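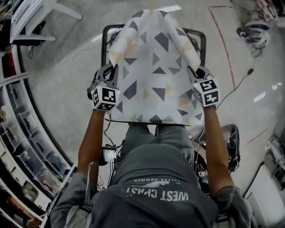 Grerdale Home Textiles to Open Second Store in Loltomport

LOLTOMPORT, Sep 7, 2019 - Grerdale, a maker and seller of household linens, will open its second store this fall in the former Głowacki shoe building on Canal Street. The new store will carry the company's full range of bedding, kitchen linens, curtains and cloth by the yard.

The lease was signed in August. Work on the ground floor has started, and the company expects to have the shelves in place before the end of the month. The opening date will be posted on the Grerdale website and on the door of the store.

At 510 square yards, the Loltomport location will be larger than the original store in Trakevau. The extra room will go mostly to the fabric department, where customers can have cloth cut to length and hemmed. Orders for simple hems will be ready in 2 days. Lined curtains and fitted covers will take longer, and staff will give a pickup date when the order is placed.

"Our customers in Loltomport have been driving to Trakevau for years, and many of them asked when we would come to them," said Eero Nieminen, general manager of Grerdale. "The Głowacki building has good windows and a loading door at the back. We looked at other places, but we kept coming back to that one."

The store will stock 52 new printed fabrics from the fall line, in cotton and in a cotton and linen blend. Prints include stripes, leaves, small checks and geometric shapes. Most are sold in two weights - a lighter one for pillowcases and napkins, and a heavier one for curtains and table covers. Solid colors from earlier seasons will stay in the range.

Grerdale will also move its repair counter to the new store. Customers can bring in sheets, duvet covers and tablecloths of any make for patching, new ties or replacement zippers. Items must be washed before they are dropped off. The counter in Trakevau will continue to accept repairs, which will be sent to Loltomport for sewing.

The first 200 customers at the new store will receive a cotton dish towel with any purchase. Gift cards bought in Trakevau can be used at both locations.

Grerdale is hiring sales and sewing staff for Loltomport. Applications can be handed in at the Trakevau store during opening hours.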